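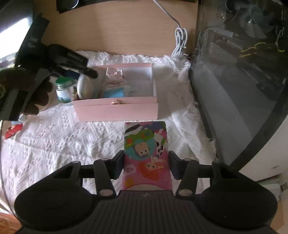
Stop cleaning the desk first

Quick one, typing this between sessions, so excuse the state of it.

Every few weeks someone new joins the collecting and the first thing they do is tidy. Clear the table, wipe it down, one box, one target, good light. Then two hundred lovely grasps of the same box in the same spot. And the policy learns that spot. Great.

My opinion, and I will keep being annoying about it: record in the mess. A white knit blanket with a shaggy fringe, a cable lying across it, a crumpled red wrapper, a jar with a striped lid, a PC case crowding in from the right. Pick up the pink box with HOLA on it in the middle of all that. Upside down, fine. People leave things upside down.

We ran the Hirkeck set last September the clean way. 1,104 episodes, bare tabletop, all very pretty. The Pluddale set was 773 episodes in real bedrooms and on real desks, with whatever was lying there. Smaller set, uglier, and half the team wanted to bin it. Guess which one held up when we moved to a room the model had never seen. Hirkeck fell over at the first patterned cloth.

I know the argument against. Clutter is slow. Yes. You snag a cable, you knock a jar, you redo the take. The hand-held gripper is wide and the jaws need space on both sides of the thing you want. A tidy desk gets you maybe double the episodes before lunch. But what are they doubles of? Same approach, same wrist angle, same everything.

Second argument, labeling. "Pick up the pink box" is a bad instruction when there are 2 pink boxes within reach. Good! Write a better one. The printed one, the tall one with the cartoons, not the open one with paper in it. If the person writing the label has to think for a second, then the model was going to have trouble too, and you just found out for free.

What I would not do is fake it. Mondedo went through a phase of scattering props, same rubber duck and same mug in every session, and after a while it is just another tidy desk with a duck on it. Tautahi does it better I think: go to wherever the stuff already lives, move nothing, record, leave. Their last batch was only 328 episodes and I'd take it over most of what's on our drive.

Also keep the fumbled ones. Tag them, dont delete them. A slip and a second try teaches something a perfect grab can't.

So for Wednesday - please leave the wrappers alone. Leave the cables. Charge the batteries, check teh jaw pads, start recording.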